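4. Finishing and First Care of the Table Top

Read this section fully before you open the oil can. The work takes one afternoon, and after it the table must rest for one night. Two persons are needed only for step 2 of part 4.1.

The instructions are for all Enderero tables with untreated top. If your table was ordered with factory lacquer, do not use oil on it. Go directly to section 5.

4.1 Preparing the room and the table

1. Choose a room with a window that can be opened. The temperature should be the same as in normal living, and the air should not be very humid.

2. Lift the table to its working place. Do not pull it over the floor. The leg joints were tightened in section 3, but pulling puts a side load on them and they may become loose again.

3. Put old paper or a cotton sheet under the table. Oil drops are difficult to remove from stone and from carpet.

4. Check the top with your hand, in the direction of the grain. If you feel small raised fibers, sand them with the fine paper from the accessory bag. Use light pressure, always along the grain.

5. Remove the dust with a dry brush, then with a slightly damp cloth. Wait until the surface is completely dry.

Note: The paper in the accessory bag is enough for one table. If you need more, buy the same grade. A coarser paper leaves scratches which become visible only after the oil is on.

4.2 Applying the oil

Use Nenari hard oil, clear or white. The clear oil makes the wood a little warmer in color. The white oil keeps it pale, but it must be stirred more often because the pigment goes to the bottom.

1. Put on the gloves.

2. Stir the oil slowly. Do not shake the can, this brings air bubbles in the oil.

3. Pour a small quantity in the middle of the top. For the large model, the complete first coat needs nearly 200 milliliters.

4. Spread the oil with the white pad, first across the grain and then along it. Do the edges last, with what is left in the pad.

5. Wait fifteen minutes. Look at the surface against the light from the window. Places that are dull have taken all the oil, and here you can add a little more.

6. Wipe away all the oil which stays on the surface. Use a clean cotton cloth and change it when it is full. The surface must not feel wet after this step.

7. Leave the table for one night with the window a little open.

8. Repeat steps 2 to 7 one time. The second coat needs much less oil.

CAUTION: Cloths with oil can start to burn by themselves. After use, put them in a metal container filled with water and close it, or lay them flat outside, one by one, until they are dry and hard. Never throw them folded into the trash.

CAUTION: Keep the oil away from children and animals. If oil comes in the eyes, wash with much water and call a doctor.

4.3 The first weeks

The oil feels dry after one day, but it is not yet hard inside the wood. In the first two weeks please follow these rules:

- Do not clean with water. A dry cloth is enough.
- Do not leave paper, books or plastic on the top for a long time.
- Always use a mat under hot dishes and under flower pots.
- If a liquid falls on the table, take it up immediately with a soft cloth. Do not rub.

Light also works on the wood. A new top changes its color most in the first months, and the part under a bowl or a lamp will stay different from the rest. Move such objects from time to time. 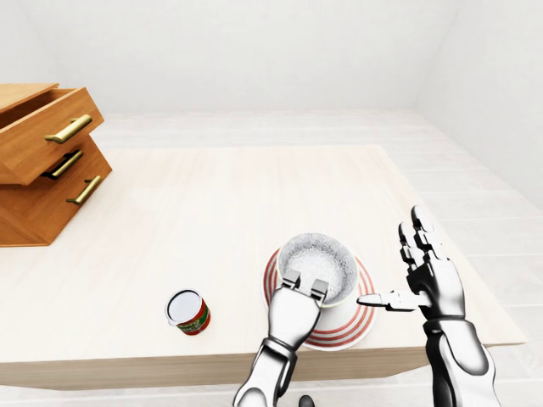 In winter, when the heating is on, the wood gives up humidity and becomes a little narrower. Small gaps of the thickness of paper can appear between the boards. They close again in the warm season and you should not fill them. Keep the table at least one meter away from a radiator or a stove.

We recommend to oil the top again once per year. October is a good month, before the heating season. One thin coat is sufficient, and sanding is needed only where the surface has become rough.

4.4 Small repairs

Water ring: Rub gently with the fine paper along the grain, then put a drop of oil and wipe after fifteen minutes.

Dent: Lay a damp cloth on the dent for one hour. Let the wood dry for one day before you put oil again.

Sticky surface: Too much oil was left in step 6. Put a very small quantity of fresh oil on a pad, rub until the old layer becomes soft, and wipe everything dry.

Spare pads, fine paper and oil can be ordered from the Valport warehouse. For the accessory bag, please give part number 498.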